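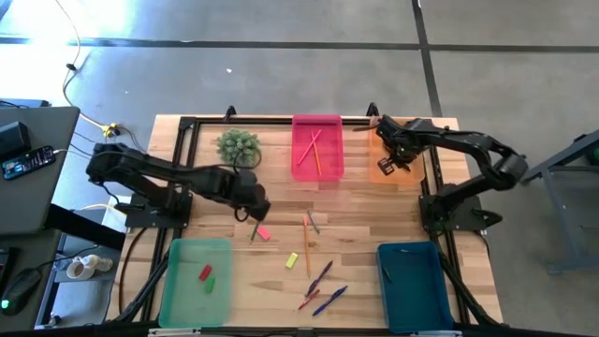 Oanh Đỗ sorts stationery the way other people cook, by feel and with the radio on. She runs the supply shelves at Võ, a drop-in art studio with 90 regulars and one long wall of cupboards, and she can talk about pencils for a whole afternoon. I know this because I let her.

"Start with what's lying out," she told me, before I had my coat off. "Put everything in the middle of the table. If it's in a cup you don't see it. You see a cup!"

Her system runs on see-through colored trays, one kind of thing to each. Pencils go together, erasers go together, pens and markers get their own spot, and a tray can sit empty for as long as it likes. She tried lids and labels first, a whole set of them from Zellari, and gave up in July.

"People don't read labels when they're drawing," she said. "They look for pink. Pink is pencils, okay, done. A kid of four can do it, and so can my uncle."

The trays pull apart and wash in the sink, and you can spot what's in them from across the room, which I found oddly thrilling. I asked whether the eraser should match the tray. She laughed for quite a while.

"No! Red eraser, green eraser, yellow, I don't care. It's an eraser. Matching is how you end up with 9 trays and no table."

She does have strong opinions on the table itself. It has to be wood, pale, and big enough that the trays can stay out at the edges with the loose things between them. Dark tops swallow pens, she says, and a gray pen on a gray desk is gone for the week. 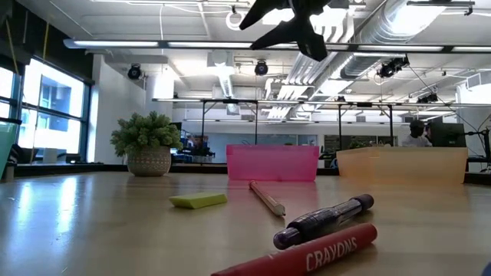

On the table: crayons, a marker, a pencil and a sticky note pad, with the pink and orange bins behind.

Crayons are the one thing she leaves in their own container. "They shed," she said. "Let them shed in there." Sticky notes are harder. She has tried them with the paper, with the pens and in a drawer, and for now they live wherever the last person wrote something down.

Last year she counted the whole stock for the first time, a job that took most of a weekend, and came to 3,760 pieces. She was delighted – she had guessed half that. Two boxes of plain wood pencils have since gone to Brukelo, the after-school club down the street, and she is looking for a home for the spare rulers.

I asked what she'd tell someone with one messy desk and ten minutes.

"Pencils," she said. "Only the pencils. Then go have lunch."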